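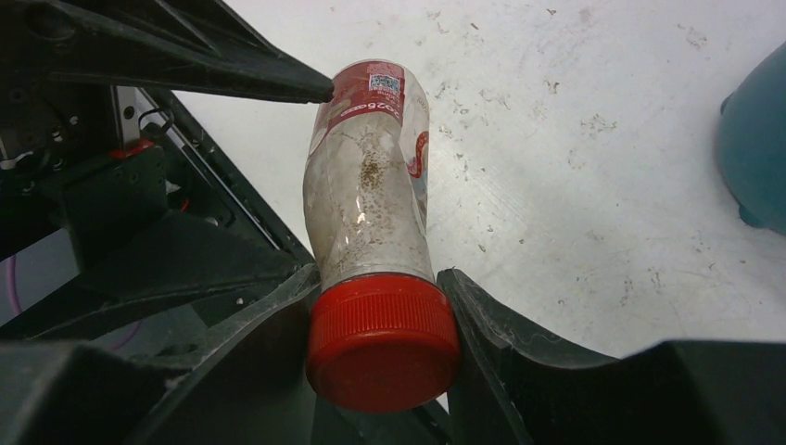 The bells came back before the congregation did

3/27/26

On the first Sunday in December, the old parish church in Luritz was packed to the doors, and hardly anybody in it had come for Mass. They had come to sing. There were retired millworkers in the choir stalls, a row of teenagers sitting on the radiator cover, and a family who had driven in from Tuster with a thermos and three cushions, because they had been warned about the pews. I got there twenty minutes early and ended up standing next to the font, and I wouldn't have traded that spot for anything.

Luritz is the kind of town where people will tell you within a minute that they aren't religious, and within five that their grandmother would be furious if anyone touched the church. The diocese closed it as a regular parish when Sunday attendance dropped to 40. The building seats 395. You can do that math from the parking lot.

What happened next is the part I find so exciting. The town council bought the church for a token price and then spent two years arguing, in public and sometimes at the top of its lungs, about what a church owned by a town should be. Could there still be a cross over the altar? Could the bells ring on the hour? Could the Muslim families who live out along the Başaran road rent the hall for an evening meal during Ramadan, and would the food bank have to move its shelves if they did?

The answers, in order: yes, yes, yes, and yes, but only for the night.

The cross was the long fight. A group of parents wrote to the council asking for it to be taken down, on the grounds that a public building shouldn't favor one faith. A petition came back the other way with a lot of signatures from people who, by their own cheerful admission, hadn't taken communion in decades. I read the minutes of those meetings on the train (they run longer than most novels) and they are wonderful. One speaker says the cross is furniture. The next says that's the most insulting thing she has heard in her life. Somebody asks whether the heating has been fixed.

The compromise was a set of house rules, now pinned up inside the porch. The fixed features stay, since the building is protected and they came with it. Anything new that's brought in for a service or an event goes out again afterward. Every group pays the same rate, and every group sweeps.

It sounds dry, but go and watch it work! On the week I visited, the Catholic remnant had the side chapel in the morning, a grief group took over the vestry after lunch, and a local theater company was rehearsing under the pulpit by dinnertime. A couple of older women who still come to say the rosary told me they like hearing the actors through the wall. One of them had opinions about the leading man.

Sociologists have a name for people who hold on to a religion as heritage long after they've stopped practicing it, and the label usually comes with a bit of a sneer. I used to share it. I grew up in a house where we skipped church for eleven months and then got very particular about which Christmas carols counted. After Luritz I think there's more going on. The people who turned up to sing knew the second verses. They knew when to stand. That knowledge had been sitting in them for years with no place to go.

There are fair objections. The council in Gridus, a bigger town down the valley, looked at the same idea for its own closed church and voted it down. Critics there said that public money would be propping up one tradition under the cover of architecture, and that the other faiths would always be guests. A man at the bus stop in Gridus put it to me more bluntly: if they want a concert hall, build one. He has a point, and the families from the Başaran road did tell me that it took them a while to feel they could walk in by the front door. They use it now. They'd still like a closet of their own to store their rugs.

Money is tight too. The roof fund needs 100 monthly donors to stay ahead of the leaks, and it isn't there yet. The bells were paid for separately, by a bequest, after a long silence caused by a cracked frame. They ring from eight in the morning, and the neighbors negotiated hard for that.

At the December sing there was no sermon. The organist played four bars, stopped, apologized for the cold pipes, and started again.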